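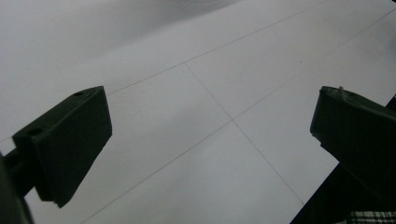
Thin gray lines on a pale surface, with a soft shadow on one side.

Questions about the Stendlow paper pattern service

How do I receive my pattern?
You choose at checkout. The PDF comes by e-mail, normally in a few minutes. The printed version is folded and sent by post from our workshop. If the e-mail does not arrive, please look in your spam folder first and then write to us.

Which patterns do you have on paper?
All dresses and coats, and the Corkska skirt. The Bevura shirt is PDF only at the moment. We plan to print it again in February.

Is the seam allowance included?
No. Our patterns are drawn on the stitching line, as it was done in older sewing magazines. Please add the allowance yourself when you cut the fabric. For most seams 1.5 cm is enough, and for hems we give the number in the instructions.

I am between two sizes. Which one should I take?
For skirts and trousers, go by the hip. For shirts and coats, go by the bust. It is easier to take in a waist than to make a shoulder bigger – this we have learned from many letters.

How do I lengthen the bodice?
Find the double line marked "lengthen or shorten here". Cut between the two lines, move the lower part down as much as you need, and tape a strip of paper behind. Then draw the side seam again with a long ruler.
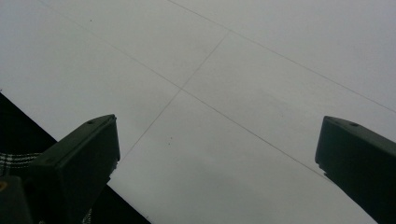
Check that the grain line is still one straight line after this change. If it has a small step, move the lower part sideways until it runs through. Do the same on the front and the back, otherwise the side seams will not match.

My printed PDF does not fit together. Why?
Almost always the printer has scaled the page. Set it to 100% and print only the page with the test square first. The square must measure 5 cm on each side.

Can I sell clothes made from your patterns?
Yes, up to 20 pieces of each design. For more than this you need a license, please ask us.

Can I return a pattern?
A paper pattern can come back within 30 days if it is not cut. A PDF we cannot take back, but if there is a mistake in it we will send you the corrected file.

Who answers the e-mails?
Waldemar Dudek, who also drafts the patterns. He does not answer on Sunday. Please write your order number and the size you are sewing.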